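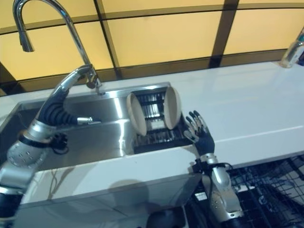

Home | Kitchen | Manuals | Spares | Contact

Cotden kitchen – set-up guide
Section 3: Sink rack and dishwasher
Revised 2022-10-04

Read section 2 first (water on, stopcock). Skipped it? Go back.

3.1 Fitting the sink rack

1. Unpack the Trundeck rack. Peel film off the rim.
2. Check the rubber feet. All four. Spares are in the Ho parts bag.
3. Set rack over the basin, drain side. Should sit flat, no rocking.
4. Pull the spray head out to full length, let it go back. Hose must not snag on the rack.
5. Plates upright, one per slot. Small things go in the bottom.

CAUTION – no pans straight off the stove. Coating will blister and thats not covered.

NOTE: max load 5 kg. Wet plates count.

3.2 Loading the dishwasher

1. Scrape, don't rinse. Quick spray for egg or rice only.
2. Pull lower rack all the way out before loading. Half out – it rolls back on you.
3. Plates and bowls low, facing the middle. Cups and glasses in the upper rack, open end down.
4. Long items lie flat. Nothing poking down through the wires.
5. Spin both spray arms by hand. Touching something? Move it.
6. Tablet in, lid shut, start the 30 minute wash. 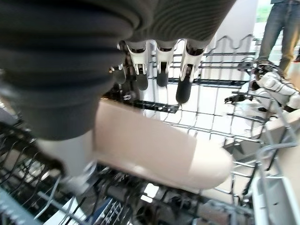 Aleksi Manninen writes that step 5 needs to come before the upper rack is filled as well as after, as he had to take out a whole load of glasses to free one mug handle. Fair point. Spin twice, then.

Leave door ajar when the cycle ends. Empty the lower rack first, otherwise drips from the cups land on dry plates.

CAUTION – keep kids back from the open door. Don't stand on it.

3.3 Drawers by the sink

1. Open by the middle of the bar handle. Pull straight.
2. Stiff? Take the drawer out, wipe the runners, put back.
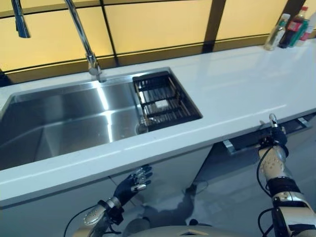 3. Still stiff – loosen the two Valtix screws at the back of each runner a quarter turn, slide the drawer in and out, tighten agian.
4. Towels and light stuff in the top drawer. Heavy pots go lower down.

NOTE: runners are rated for 3000 openings, then grease. Most people do it every March and forget the count.

Wipe drips off the drawer fronts same day. Soft cloth, no scourer.

Print this page
E-mail this page

Related items
Section 2: Water and stopcock
Section 4: Counter care and stains
Trundeck rack – spare feet
Valtix runners – adjustment sheet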